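Receiving a weather satellite from my balcony

2018-04-21

Since last August I spend many of my evenings on the balcony with two pieces of metal rod and a long cable. My neighbors in Stelden are polite and do not ask. I promised some readers that I will write how it goes, so I try to do it now, and I ask for patience with my English.

The idea is simple. There are old weather satellites which pass over us several times every day, and they send down a picture of the clouds as a kind of sound. If you have a cheap receiver and a computer, you can record this sound and a program makes the picture from it. You don't need a license for listening, at least where I live. You need to know when the satellite comes, and you need an antenna that can hear it.

My first antenna was the one that came in the box with the receiver. It is a small thing with a magnet foot. With this I heard only noise and one taxi company. For two weeks I thought my receiver was broken, and I wrote a long and a little angry e-mail to the shop, Solheim Electronics. They answered very kindly that the antenna is too short for this frequency. I was ashamed, and I bought the next cable from them also.

The second antenna is a dipole in the shape of a V. Many people on the internet describe it, so I will not repeat all the measurements. I made mine from aluminum rods from the garden store in Leltcombe, and the middle part is a connector block for lamps. The angle should be 120 degrees. I measured it with a school protractor of my daughter, and it is good enough. It lies flat on a broom handle which I tie to the railing, with the open side to the south.

The first pass I caught with it was only 20 degrees above the horizon, behind the roof of the bakery, and still I heard it. It is a sound like a clock that is in a hurry, tick-tock, tick-tock, on top of a high tone. I don't think I can explain to my family why this made me so happy. The picture was half snow and half gray, but in the gray part there was a coast.

After this I became more serious. I keep a notebook where I write the time, the highest elevation, the direction and if the picture was usable. Until today I have 67 passes in it. The best one was at 5 in the morning in winter, very cold and very clear, when the satellite went almost over my head. I could see the snow on the mountains and the long shadow of evening on the east side — no, of course it was night on the west side and morning on the east, I always mix this. My wife printed it and it hangs in the kitchen.

Some things I learned, maybe they help somebody. The orbit data becomes old. I used the same file for more than a month and wondered why every satellite was late. Now I load new data every few days. Also the Doppler effect is real, and you can see it on the screen, the signal moves slowly to the left during the pass. I knew this from school, but it is different to see it with your own eyes. And the power supply of my laptop makes a terrible noise, so I record on battery.

The program I use for decoding is called Jirkitz. It is free and a bit ugly, and the manual was translated by somebody who writes English worse than me. It has one setting for the map lines which is wrong by default, and the borders of the countries are then drawn in the ocean. You must correct the clock of your computer first, and after that move the lines by hand. I asked in the forum and got three different answers, all of them partly right.

The whole file collection is now 3,343 megabytes, mostly raw recordings which I should delete. I keep them anyway, because I hope to try a better filter one day.

My next plan is the Russian satellite, which sends digital pictures in color and much sharper. The same antenna should work for it, but the software is another story and I am only at the beginning.

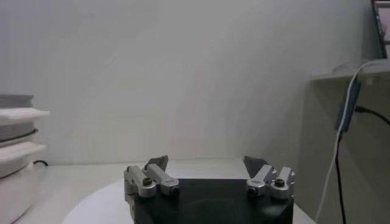 For the digital signal there is no sound that you can enjoy, only a cloud of dots on the screen which should become four small groups. Mine are still one big group. I will try again with a shorter cable and write when I have a first picture.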